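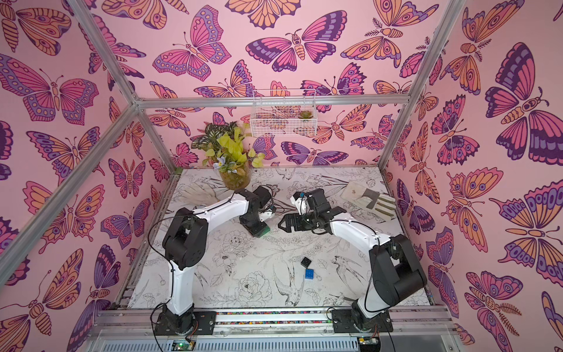 *Two robot arms on an illustrated tabletop, with butterfly wallpaper behind.*

# Call for participants: messaging habits study

Predora is looking for 80 adults to take part in a paid study on how people deal with message notifications. We want to know when you open a message, when you leave it for later, and what you do when an app tells other people that you were online.

The study lasts 14 days and starts in June. You can do all of it from home on your own phone.

## What you will do

- Install Jultow, our diary app, and keep it on your phone for the full 14 days.
- Fill in a short entry each evening. The app sends a reminder at 8 p.m. – you can move it to a time that suits you.
- Change 2 notification settings halfway through the study. We will send the steps for your phone.
- Join one video call at the end to talk through your answers. Calls are held on weekday evenings and on Saturday.

Entries are mostly multiple choice, with one box for your own words. Please answer for the day you just had, even if it was a quiet one. If you miss an evening, leave it blank and carry on the next day.

## Who can apply

You need to be 18 or older, live in the United States and use at least two messaging apps in a normal week. Android and iPhone are both fine. The phone must be your own, so please don't sign up with one your employer manages.

People who took part in our Phromma group chat survey can apply again. Current Predora staff and members of their households can't.

## What we collect

Jultow stores what you type into the diary and the time you sent it. It does not read your messages, contacts, photos or call history. When you write about a conversation, leave out the other person's name.

You can leave the study at any point and ask us to delete your entries. Video calls are recorded only if you agree on the consent form, and saying no does not affect your place.

## Payment

Participants receive a gift card after the final call. The amount and the list of stores are in the information sheet, which you will get before you sign anything. If you leave early, you are paid for the days you completed.

## How to apply

Fill in the sign-up form on the Predora participant page and enter study code 1116. It asks for your age group, your phone model and the apps you use. We reply to everyone, including people we can't place this time.

Questions about the study go to Emrys Foulkes, study coordinator, through the contact box on the same page. For trouble installing Jultow, choose "app support" from the menu.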